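Chapter 7
What the Demo Leaves Out

Kumudini Herath's students at Clistthorpe had a good February. Their team entered the Prarnico challenge with a plan to teach an arm to put groceries away, and by the end of the month they had 1392 recorded tries on disk. The club newsletter said the robot had "learned to stock a fridge." It had learned something smaller. It could move one kind of vegetable, from one starting spot, onto one shelf, if the door was already open.

You will meet claims like this all through your working life, and you will make a few yourself. This chapter asks you to slow down before you believe them, your own most of all.

Start with the number. A total of 1392 tries sounds like plenty until you ask how different they were. The team sorted its log and found that 300 of them used the same plate, the same approach and the same person's hands. The rival group at Cendbridge had 2371 and did worse on the day. More of the same is still the same — a point the rules of most student contests do nothing to reward.

Then look at what was held still. Was the door ever closed? Was the shelf ever full? Did the vegetable ever roll? A person at home deals with all of these before breakfast. A training set may not contain any of them, and a score sheet will rarely tell you so.

Last, ask who picked the test. In the Tennant round, each team ran its own trials and sent in its own results. I don't think anyone cheated. I do think that people who have spent weeks on a task know which version of it goes well, and they drift toward that version without meaning to.

Before reading Section 7.1, write down one task you would give a beginner's robot in a kitchen, and then five ways the kitchen could change overnight. Keep the list. You will need it for the project at the end of the chapter, where another team will choose which of your five changes
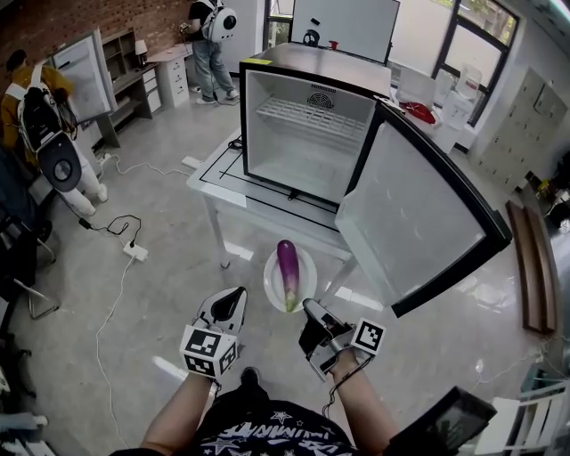
to test, and you won't be told which one until your program is turned in.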